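To: Members of the Nallgate Organ and Choral Society list
From: Concerts Office, Nallgate Organ and Choral Society
Date: 06/04/2022
Subject: Re: Summer recitals, the Hetley Hall organ, and seating

Dear members,

The Concerts Office thanks all those who wrote in response to last month's notice. Several of the questions raised were the same, and the office has chosen to answer them together on this list. The notice is quoted below for the benefit of members who joined after it was sent.

> The Society wishes to inform members that the summer recital series
> will return to Hetley Hall. Recitals will begin at noon and will last
> no longer than one hour. Admission is free to members. Guests are
> asked to make a donation at the door.
>
> The organ was built in 1858 and has not been heard in a full recital
> since the hall closed for repairs to the roof. Members should be aware
> that the swell division is not yet complete and that programs have
> been chosen with this in mind.
>
> Family members are welcome at all recitals. The side room will be
> open to parents with young children for the length of each program,
> and the sound from the hall will be carried into it by loudspeaker.
>
> Questions may be sent to the Concerts Office by reply to this message.

On the condition of the organ, the report from Jerier Organ Works has now been received and accepted. The firm finds the main chests to be sound. The reservoir leathers on the swell side have dried out and must be replaced before that division can be used at full pressure. The pedal trombone has been cleaned and is speaking evenly, apart from the lowest two notes, which remain slow and will be taken up again when the tuners return.

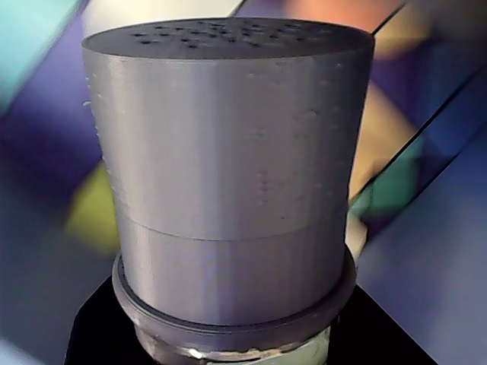 The firm has also recommended that the blower be moved out of the passage behind the case. Members who attended the trial hour will recall that the motor could be heard in the front pews during quiet passages. The Society has agreed to this work in principle. It will cost $3000, to be met from the instrument fund, and no increase in subscriptions is proposed. The move cannot be carried out while the series is in progress and has been set down for October.

On the matter of seating, the hall is presently limited to 100 persons. The north gallery remains closed until the handrail has been inspected. Seats on the main floor are not numbered. Members who need a place near the door, or a place with room for a wheelchair, should write to the office no later than the Monday before the recital they wish to attend. Doors will open half an hour before the music begins. Latecomers will be admitted between pieces only.

Some members asked whether seats could be held for guests arriving separately. The office regrets that this will not be possible. A guest who arrives with a member will be seated with that member.

With regard to the side room, several parents asked how well the music could be followed there. A second loudspeaker has been ordered and will be placed on the wall nearest the hall. The connecting door will be kept closed during the program and opened for the interval. Children remain the responsibility of the adult who brings them, and at least one parent or guardian from each family should stay in the room at all times.
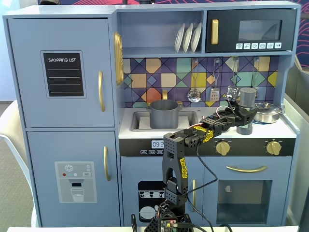

Play kitchen with "Shopping List" panel

A number of members commented on the length of the programs. The one-hour limit will stand for this season. Recitalists have been asked to speak briefly before each work and to leave out encores, so that those attending on a lunch break may return to work on time. Printed programs will be given out at the door and will also be sent to this list on the Friday before each recital. The texts of any sung works will be included in both.

The choral evening requires a separate word. The Society will join with the Yakubu Singers for a program of psalm settings and short anthems, with organ accompaniment where the instrument permits. The combined choir will number 22 voices. Rehearsals will be held in the hall on Thursday evenings, and copies of the music may be collected from the music cupboard at the first of them. Singers who hold copies of the psalm collection from an earlier season are asked to bring them back, marked or unmarked, as the set is short.

The office had intended to place the choir on the chancel steps, with the conductor facing away from the console. Objections were received on the ground that the organist would be unable to see the beat. A mirror was tried at the trial hour and was found to be too small. The question of a camera and screen was then put to the members who had sung in the hall before.
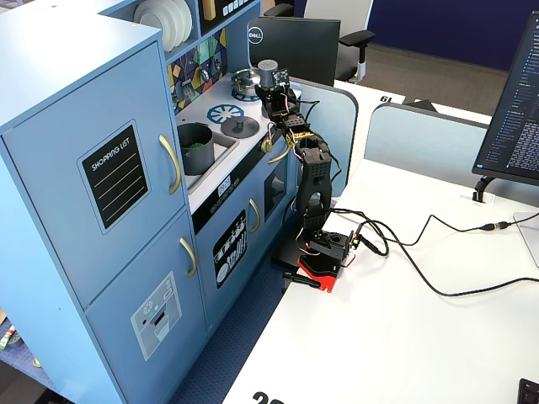
Yakubu replied that a screen would serve for the anthems but would be of little help in the psalms, where the choir takes its pace from the words and the organist must hear them clearly. In the Singers' experience of the building, the sound from the steps reaches the console late, and an organist who waits for it will fall behind by the end of the verse. Yakubu asked that the choir stand in the south aisle instead, level with the console, and offered to try both positions at the first rehearsal.

The office is content with this proposal. Both positions will be tried, and the decision will rest with the conductor and the organist. Members holding seats in the south aisle may be asked to move to the center block for that evening, and will be told of this in advance.

Recording of any recital requires the written consent of the performer, obtained through this office. This applies to telephones as well as to other equipment.

Members are reminded that replies to this message go to the whole list. Requests for seating, and any matter of a personal nature, should be sent to the Concerts Office directly.

Yours faithfully,

Concerts Office
Nallgate Organ and Choral Society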